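3. 조사 방법과 자료

3.1 대상과 모집

조사 지역은 Grustisham 시내의 소형 임대주택 단지. 원룸과 투룸이 섞여 있고 창이 한쪽으로만 난 집이 많다. 예비조사 때 입주민 면담에서 가장 자주 나온 불만이 "빨래가 안 마른다"였고, 그다음이 주방 냄새였다. 두 불만이 같은 집에서 나오는 경우가 많아 본조사에서는 둘을 묶어서 물었다.

모집은 단지 게시판과 우편함 안내문으로 했다. 안내문은 한 번, 독촉문도 한 번. 응답한 가구는 310가구. 이 중 일지까지 끝낸 가구만 4장의 분석에 넣었고, 일지를 도중에 그만둔 가구는 설문 항목에서만 썼다. 탈락한 가구와 끝까지 간 가구의 차이는 부록에 정리함. 1인 가구가 더 많이 빠졌고, 교대근무자가 있는 집도 많이 빠졌다. 결과를 읽을 때 이 점은 감안해야 한다.

보상은 단지 내 세탁실 이용권으로 지급하였다. 처음엔 현금성 쿠폰을 생각했으나 관리사무소와 협의가 늦어져 바꿨다. 세탁실 이용권이 세탁 습관 자체를 건드릴 수 있다는 지적이 있어 지급 시점을 일지 제출 뒤로 미뤘다. 그래도 미리 알고 참여한 것은 사실이므로 영향이 전혀 없다고는 못한다.

3.2 설문 구성

설문은 네 부분. 주거 조건, 세탁과 건조, 주방 천류(행주, 손수건, 작은 수건), 냄새와 습기에 대한 체감. 주방 천류를 따로 뗀 이유는 선행 연구 대부분이 의류 세탁만 다루고 주방 천은 "기타"로 밀어 넣기 때문이다. 그런데 하루에 가장 여러 번 젖는 천은 대개 주방에 있다. 양은 적어도 젖어 있는 시간이 길다.

용어 문제가 있었다. 같은 천을 어떤 응답자는 행주라 하고 어떤 응답자는 수건, 또 다른 응답자는 걸레라고 적었다. 바닥을 닦는 걸레와 조리대를 닦는 걸레가 한 칸에 섞였고, 본조사에서는 용도를 먼저 고르게 한 뒤 이름은 응답자가 쓰는 대로 두었다. 코딩할 때는 용도만 사용. 이름은 참고로만 남겼다.

건조 위치는 보기를 열세 개나 주었다가 예비조사 뒤 줄였다. 최종 보기는 수도꼭지, 싱크대 가장자리, 오븐이나 서랍 손잡이, 벽걸이 고리, 조리대 위 거치대, 베란다, 욕실, 기타. 기타로 적힌 답은 의자 등받이, 창틀, 전기밥솥 뚜껑 위 등이다. 전기밥솥 답이 생각보다 많이 나왔는데 따로 분석하지는 않았다.

조리대 위 거치대는 종류가 제각각이라 정의를 넓게 잡음. 봉이 하나라도 있고 천을 걸쳐 둘 수 있으면 거치대로 보았다. 컵 걸이를 겸하는 것, 접이식, 휴지 걸이를 눕혀 쓰는 것까지 포함. 싱크대에 매다는 것은 제외하고 벽걸이 쪽으로 넣었다.

그림 1. 조리대 위에 놓인 소형 거치대. 흰색 몸체에 나무 봉 두 개.

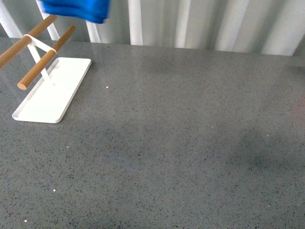

체감 문항은 5점 척도로 물었다. "주방에서 눅눅한 냄새가 난다", "천이 다음 사용 때까지 마르지 않는다", "환기를 하고 싶어도 못 할 때가 있다" 세 문항이 핵심이다. 세 번째 문항은 나중에 넣었다. 면담에서 길가 쪽 세대가 소음 때문에 창을 못 연다는 이야기를 반복해서 했기 때문. 창의 유무만 묻고 여는지를 묻지 않으면 환기 조건을 잘못 읽게 된다.

가격 문항도 하나 있다. 건조용 도구에 얼마까지 쓸 생각이 있는지. 소형 제품 한 개 기준 2,000원을 하한으로 두고 응답자가 위로 골라 가는 방식이었는데, 하한에서 멈춘 응답이 많아 분포가 심하게 찌그러졌다. 하한을 더 낮게 잡았어야 했다. 이 문항은 결과에서 거의 쓰지 않는다.

3.3 일지와 측정

일지는 종이로 했다. 앱으로 하자는 의견도 있었지만 예비조사에서 알림을 꺼 버리는 응답자가 많아 종이로 돌아갔다. 냉장고에 붙이는 한 장짜리. 기록 기간은 10일이다. 더 길게 잡으면 뒤쪽 칸이 한꺼번에 채워지는 티가 났고, 더 짧으면 비 오는 날이 빠질 위험이 있었다.

적는 내용은 단순하다. 주방 천을 바꾼 시각, 바꾼 이유, 쓰고 나서 어디에 두었는지, 창을 열었는지. 바꾼 이유는 자유 기술로 했더니 "냄새", "그냥", "손님" 같은 한 단어 답이 대부분이다. 짧지만 쓸모는 있었다. "그냥"이 특히 많았는데, 후속 면담에서 물어보니 정해진 날에 바꾸는 집과 세탁기를 돌리는 김에 넣는 집이 모두 "그냥"이라고 적고 있었다. 이 둘은 습관의 성격이 꽤 다르다. 그래서 면담이 된 가구에 한해 나누어 다시 코딩함.

실내 온습도는 가구 일부에만 기록계를 설치. 기기는 Peltonen 기록계로 통일했고 주방 벽면, 가스레인지 반대편, 눈높이에 붙였다. 싱크대 위쪽은 김 때문에 값이 튄다. 집 구조상 반대편이 없는 경우에는 냉장고 옆면에 붙였고 이런 집은 따로 표시했다. 기록 간격은 한 시간. 조리 중의 짧은 변동은 놓치지만 밤사이의 습도는 충분히 잡힌다. 우리가 보려는 것은 밤사이 쪽이다.

기록계 몇 대는 전지가 빠져 있었다. 응답자가 뺀 것인지 떨어져서 빠진 것인지는 알 수 없음. 해당 가구의 습도 값은 전부 버리고 설문과 일지만 남겼다.

3.4 건조 상태의 판정

천이 말랐는지를 어떻게 판정할 것인가. 제일 애를 먹은 부분이다. 무게를 재면 정확하겠지만 가정에 저울을 돌리는 것은 무리였고, 수분계는 천 두께에 따라 값이 달라진다. 결국 손으로 만져 세 단계로 적게 했다. 젖음, 축축함, 마름. 주관적이라는 비판은 피할 수 없다. 다만 같은 사람이 같은 천을 계속 만지므로 가구 안에서의 비교는 할 만하다고 보았다.

판정 시각은 아침 첫 사용 직전으로 고정하려 했다. 지켜지지 않은 날이 많다. 저녁에만 주방을 쓰는 집은 아침 칸이 통째로 비었고, 이런 집은 오후 7시 이전의 첫 사용 직전을 기준으로 삼았다. 기준이 두 개가 된 셈이라 4장의 표에서는 아침 판정 가구만 쓴 결과를 같이 싣는다. 방향은 같고 크기가 조금 줄어든다.

천의 재질도 물었으나 응답이 부실하다. 면, 극세사, 모름의 세 보기에서 "모름"이 너무 많았다. 대신 두께와 짜임을 응답자가 말로 적은 것이 도움이 됐다. 수건처럼 고리가 있는 천, 얇은 거즈, 부직포 정도로는 구분이 된다. 접어서 거는지 펴서 거는지도 이 단계에서 추가했다. 접어 걸면 안쪽 겹이 늦게 마른다는 것은 상식이지만 가정 조사에서 이걸 항목으로 둔 예는 찾지 못했다.

그림 2. 접힌 채 늘어진 파란색 천. 아래는 회색 평면.

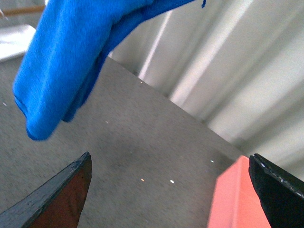

4. 결과

4.1 어디에 두는가

가장 흔한 위치는 수도꼭지였다. 그다음 싱크대 가장자리. 둘을 합치면 절반을 넘는다. 조리대 위 거치대를 쓴다고 답한 가구는 27%로, 예비조사에서 짐작한 것보다 높다. 단지 앞 생활용품점 Skeva에서 비슷한 물건을 오래 할인해 팔았다는 이야기가 면담에서 몇 차례 나왔는데 이것이 실제로 영향을 주었는지는 확인하지 않았다. 다른 지역에서 같은 비율이 나오리라고 볼 근거는 없다.

위치는 주방 크기보다 조리대의 빈 면적과 더 가까이 움직였다. 주방이 넓어도 조리대가 가전으로 차 있으면 수도꼭지에 건다. 반대로 좁은 집이라도 조리대를 비워 두는 집은 거치대를 놓는다. 면담에서 한 응답자의 말. "자리가 있어야 걸지요. 밥솥 들어오고 나서는 그냥 꼭지에 둬요."

손잡이에 거는 집은 아이가 있는 가구에서 적었다. 잡아당긴다는 이유가 많고, 그 밖에 바닥에 떨어진다는 답. 벽걸이 고리는 임대 계약 때문에 못 쓴다는 응답이 눈에 띄었다. 접착식 고리도 벽지가 뜯길까 봐 안 쓴다고 한다. 건조 위치가 취향의 문제로만 보이지만 계약 조건이 꽤 들어와 있는 셈이다.

4.2 마르는가

아침 판정에서 "마름" 비율이 가장 높은 위치는 베란다였고, 조리대 위 거치대가 뒤를 이었다. 수도꼭지와 싱크대 가장자리는 낮다. 수도꼭지는 물이 계속 튀는 자리이니 당연한 결과라고 할 수 있으나, 밤사이에는 물을 쓰지 않는데도 낮다는 점은 설명이 필요하다. 뭉쳐서 거는 습관 때문일 가능성이 크다. 수도꼭지에 거는 가구에서 "펴서 건다"는 답은 드물었다.

걸어 두는 방식을 모형에 넣으면 위치의 효과가 눈에 띄게 줄어든다. 즉 어디에 두느냐의 상당 부분은 어떻게 두느냐로 설명된다. 펴서 건 수도꼭지와 접어서 건 거치대 사이에는 뚜렷한 차이가 없었다. 다만 전자에 해당하는 가구가 워낙 적어서 신뢰구간이 넓다. 조심해서 읽어야 할 부분.

밤사이 습도는 예상대로 영향이 있었다. 기록계 설치 가구만 놓고 보면 습도가 높은 밤 다음 날에는 위치와 방식에 상관없이 "축축함"이 늘었다. 환풍기를 켜 두는 집은 조금 나았으나 켜 두는 집 자체가 드물다. 전기요금 걱정, 소음, 그리고 환풍기로 옆집 냄새가 들어온다는 답. 마지막 것은 설비 문제라 관리사무소에 따로 전달하였다.

9월에 기록한 가구와 그 이후에 기록한 가구를 나눠 보았다. 9월 쪽이 더 안 말랐다. 비 때문인지 창을 덜 열어서인지는 분리하지 못했다. 일지의 창문 칸은 열었는지 여부만 적게 되어 있고 얼마나 열어 두었는지가 없다. 다음 조사에선 시간을 적게 해야 겠다.

4.3 냄새와 교체

냄새 체감은 건조 상태보다 교체 주기와 더 강하게 묶여 있었다. 잘 마르지 않아도 자주 바꾸는 집은 냄새가 난다는 답이 적다. 반면 잘 마르는데 오래 쓰는 집에서는 중간 정도. 둘 다 나쁜 집에서 가장 높다. 여기까지는 놀랄 것이 없다.

의외였던 것은 세제다. 향이 강한 세제를 쓰는 집에서 냄새 체감이 오히려 높았다. 상표를 적게 했을 때 가장 많이 나온 이름이 Dinus였는데, 단지 세탁실 자판기에 이 제품만 들어 있기 때문에 상표의 효과로 읽으면 안 된다. 냄새가 신경 쓰이는 집이 향이 강한 것을 고른다고 보는 편이 자연스럽다. 인과 방향을 가릴 자료는 우리에게 없다.

삶는 집은 소수다. 삶는다고 답한 가구는 고령 가구에 몰려 있고, 삶는 이유로는 냄새보다 위생을 먼저 꼽았다. 전자레인지로 데운다는 답도 있었으나 방법이 제각각이라 한 범주로 묶기 어려웠다. 분석에서는 제외.

교체 이유 "그냥"을 다시 코딩한 결과도 적어 둔다. 정해진 날에 바꾸는 집은 날씨와 상관없이 주기가 일정했다. 세탁기 돌리는 김에 바꾸는 집은 비가 오면 주기가 길어진다. 빨래를 미루니 행주도 같이 미뤄지는 것. 습한 때일수록 덜 바꾸게 되는 구조라서, 이 집단의 냄새 체감이 비 오는 기간에 크게 오르는 것도 이것으로 어느 정도 설명이 된다.

4.4 한계

자기보고라는 점이 가장 크다. 손으로 만진 판정, 응답자가 적은 시각, 기억에 의존한 교체 주기. 일지를 냉장고에 붙여 둔 것 자체가 행동을 바꿨을 수도 있다. 몇몇 응답자는 일지 때문에 더 자주 바꾸게 되었다고 적어 주었다. 고마운 메모지만 자료로서는 곤란하다.

단지 한 곳의 자료이고 건물 연식도 비슷하다. 창 방향이 다른 단지, 중앙 환기가 되는 건물에서는 위치의 효과가 달라질 수 있다. 소득은 묻지 않았다. 임대주택이라 폭이 좁을 것으로 가정하였으나 검증하진 않았다.

미생물 검사는 하지 않음. 예산 문제도 있고, 가정에서 천을 거둬 오는 동안 상태가 변하는 것을 막을 방법이 마땅치 않았다. 따라서 이 글의 "냄새"는 전부 체감이며 오염도로 바꿔 읽을 수 없다. 후속 조사에서는 가구 수를 줄이더라도 무게 측정을 병행하고, 같은 천을 모든 가구에 나눠 주어 재질 차이를 없애는 설계를 검토하고 있다.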